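Gavgate, entraide des clubs – Projet Steltum : prise d'un textile rayé

Atelier_Brimolau
Notre club prépare l'épreuve de tri du linge. Quelle consigne convient-il de donner aux élèves pour la saisie d'une chaussette posée sur un lit ? 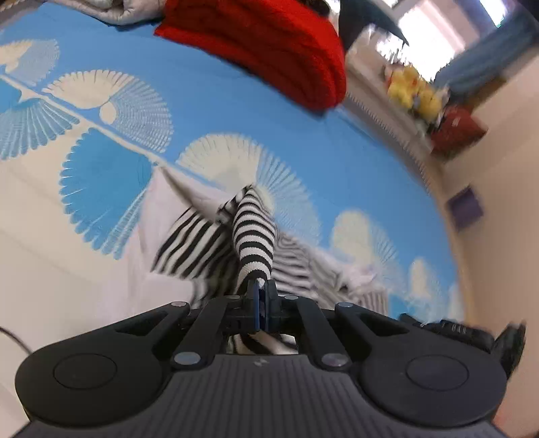 Temps de lecture : 1 min

Verbeke
Il est recommandé de pincer le textile, de le soulever lentement, puis de marquer un arrêt avant le transfert. Le règlement prévoit 30 essais par équipe.

Club_Mardi
Même avis. Voir aussi la fiche 9.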